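Workness data collection group, Utthorpe
Minutes, January, start 14:00

1. Episode count
1,577 episodes accepted – 60 rejected for missing gripper state. Next batch set at 500.

2. Can and cup task
Karras split to hold 80 episodes out of training. Labels stay at grasp, move, release.
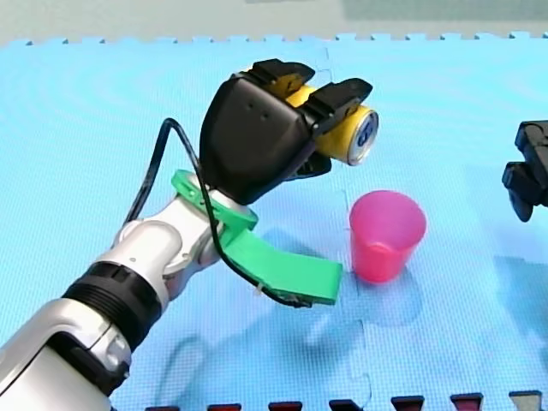
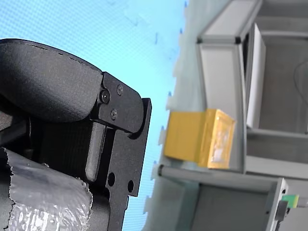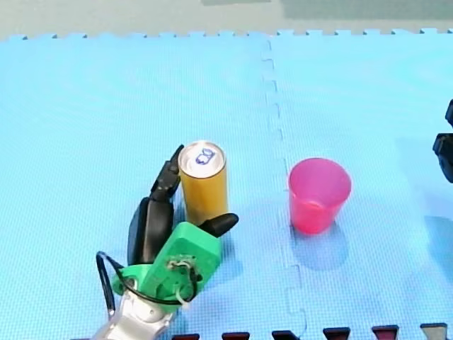
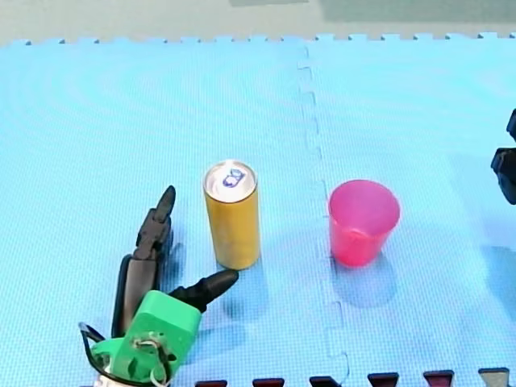 3. Export
Braltura importer drops the last time step. Fix before the next batch. Timestamps to be written in milliseconds.

Closed 14:50.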